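Korncombe Lodge

Korncombe Lodge is a country guesthouse on the edge of the village of Trellow. It has 17 guest rooms, divided between the main house and a later building known as the Ebihara Annex, and stands on 63 acres of pasture and mixed woodland. The lodge is open to overnight guests all year except for a maintenance closure each April.

Main house

The main house was built as a private residence and converted to lodging in stages. The earliest guest rooms are on the second floor, where the ceilings are low and the windows face the orchard. A former music room on the first floor serves as the breakfast room. The original staircase was kept during the conversion, although the lower flight was turned to make space for a reception desk.

Rooms in the main house differ widely in size and plan. The largest, the Orchard Room, has a separate dressing area and a deep window seat. The smallest is a single under the eaves, reached by its own stair and generally let to walkers staying one night.

Ebihara Annex

The annex takes its name from the family that owned the property when it was built. It contains eight rooms on a single level, each with a private bathroom and a door to the garden. Sliding screens divide the sleeping and sitting areas, and the beds are set on low platforms. Guests are asked to leave outdoor shoes in the entrance hall and to change into indoor footwear before entering the corridor.
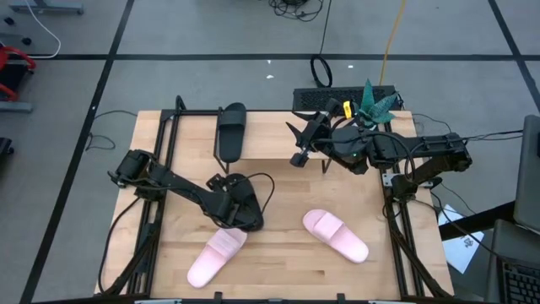 Black slides and pink slides on a wooden tabletop

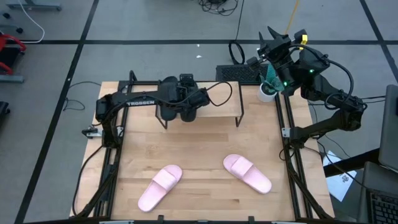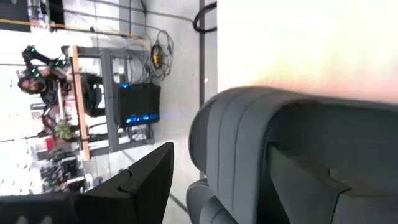 Gray upholstered armchair with channel stitching

Heating in the annex is supplied from the boiler in the main house through an underground pipe. The arrangement proved unreliable in its early winters – the pipe had been laid too shallow – and the line was later replaced along its full length.

Management and reservations

The lodge is managed by Carys Morris, who was appointed after the house and annex were brought under a single license. Reservations were kept in a handwritten ledger until the lodge adopted the Flovix booking system. The ledgers are held in the office and may be consulted by appointment.

Breakfast is included in the room rate. Evening meals are served to residents only, and must be ordered by noon.

Access

The lodge is reached by a lane from Trellow, seven minutes on foot from the bus stop. Parking is behind the stable block. Two annex rooms have step-free access; the main house has no elevator.

Related articles
Trellow
Country guesthouses
Ryokan
Bed and breakfast

Comments

dgreaves
The Orchard Room faces the lane now. The rooms were renumbered when the staircase was changed.

Marla P. – 03/11/2022
Is the single under the eaves still let in winter? We were told it closes when the pipes freeze.

walker_ted
Stayed there in January, so yes. Bring a sweater.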